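Teaching a Two-Gripper Rig to Handle Cloth, Part 2: Recording Demonstrations

In Part 1 we got the hand-held grippers talking to the recorder and learned that Molell will happily save an hour of video with no gripper data in it. I'm assuming you have fixed that. If you haven't, go back and fix it, because everything below depends on it and you will not notice until you try to train.

This part covers the demonstrations themselves: you hold a gripper, you do the job with it, and the robot later tries to do what you did. It sounds like the easy part. It is the part where you find out that you have no idea how you pick up a cloth.

What you need

Two hand-held grippers with their cameras and markers fitted
A desk you can keep to yourself for an afternoon
A mat in a color that nothing else on the desk shares
One cloth, soft, in a color that isn't the mat's
Molell on the recording machine, with the Dravar profile loaded
Patience, or a convincing substitute

Decide what the task is

Write it down in one sentence before you record anything. Ours was "pick up the cloth, lay it on the mat, let go." My first version was "put the cloth away neatly," and the robot's opinion of neatly turned out to be as flexible as mine.

The sentence needs a start you can see and an end you can see. If two people watching the same take would disagree about whether it was finished, write another sentence.

Check the markers

Each gripper has a square black-and-white marker on top. The other gripper's camera uses it to work out where its partner is, so keep your sleeve, your thumb and the cloth off it. Hold both grippers up facing each other, open the Rao viewer and wave them slowly. You want a steady outline on each marker. A flickering outline usually means glare, and tilting the nearest lamp away cures it more often than any setting I have tried. (I have tried all the settings.)

Then open and close the jaws fully, twice, on each side. Dravar takes its zero from this. Skip it and you will get a robot that believes it is holding things.

Practice with the recorder off

Do the whole task nine or ten times without saving anything. Your first tries will be full of second thoughts, and second thoughts train beautifully. The model can't tell a useful pause from you wondering about lunch.

Things to practice:

Come in at the cloth from slightly above, jaws open well before you arrive.
Take more fabric than you think you need. A grip on the last bit of hem works for you and for no machine I have met.
Close, wait a beat, then lift. The beat gives the recording a clear moment when the grip happens.
Move at the speed of someone carrying soup.
Don't help with your free fingers. You will want to. The robot has no free fingers.

Record

Press record, hold still for 2 seconds, do the task, hold still for 2 more, stop. Those quiet bits at each end are what Grurov uses to cut the takes apart, and if you leave them out it will cut wherever it likes.

Keep the cloth in view of at least one gripper camera the whole way through. The usual mistake is to lift it straight up over the other gripper, at which point one camera sees fabric and the other sees ceiling.

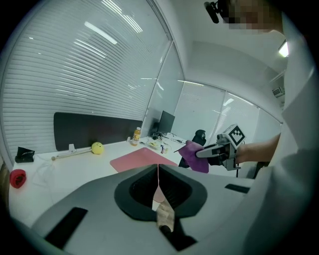
Cloth held in one gripper, as recorded from the other. The marker is clear of both hand and fabric.

Between takes, drop the cloth somewhere else. Crumple it, flip it, turn it around. Move the clutter at the edges of the desk too — a robot trained on one perfect desk becomes very attached to that desk. Leave the mat where it is until you have a model that works, then start being cruel.

We stopped at 200 takes. By 5 in the afternoon I was laying cloths on mats with a grace I had never shown at home, and that is a warning sign as well: when your takes all start to look the same, change something or go and eat.

Throw things out

Go through the takes in Molell at double speed and delete any where you dropped the cloth, lost a marker for longer than a blink, or used a finger. Keep the ones where you missed the first grab and calmly tried again. Those are worth having, as the robot is going to miss as well and somebody should show it some manners.

Delete the rest without sentiment. I kept a batch of doubtful ones in August on the grounds that more data is more data, and spent a week teaching a robot to hesitate.

Export with the Grurov preset and leave "smooth trajectories" unticked. Part 3 starts from that folder.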